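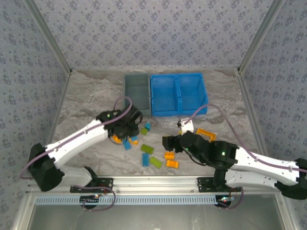

May, brick sorting, station 2

Started 9:40. Volker Stüber on the leader arms, me on resets and the log. Target for this task is 200 kept episodes. We were at 164 when we stopped for lunch, counting the ones carried over from the last session.

Task text as entered: "Put the green bricks in the left side of the blue bin and the blue bricks in the right side. Orange goes in the gray bin." Donal Ó Súilleabháin wants the light blue ones treated as blue. I changed the wording sheet so the labelers do the same.

Resets: tip the bricks out in the middle, spread by hand, no straightening. Leave stacked ones stacked if they fall that way. The last batch was too tidy and the Skaltden policy went to pieces on anything touching anything else. Start each episode with both bins empty and the grippers over the bricks, a little different each time.

Problems:
- Right arm dropped off the bus twice before 11. Reseated the connector at the base, fine after that. Both episodes deleted.
- Bricks lying flat against each other are slow. Volker pushes them apart with one closed finger tip and then picks. Kept those, tagged "nudge".
- The open orange piece gets grabbed by the rim or across the middle depending on who is driving. Asked Donal which he wants. He says both, as long as it's a clean lift.
- Wrist cable on the left arm catches when the arm reaches all the way back. Slower approach for now. Needs a clip.

Morkonier export ran over lunch and failed on 2 episodes with missing timestamps. Marked bad, did not try to repair.

Afternoon: swap seats, I drive and Volker resets. Finish the 200, then copy everything to Phelan before anyone touches the camera settings. Ask Juseck about spare finger pads.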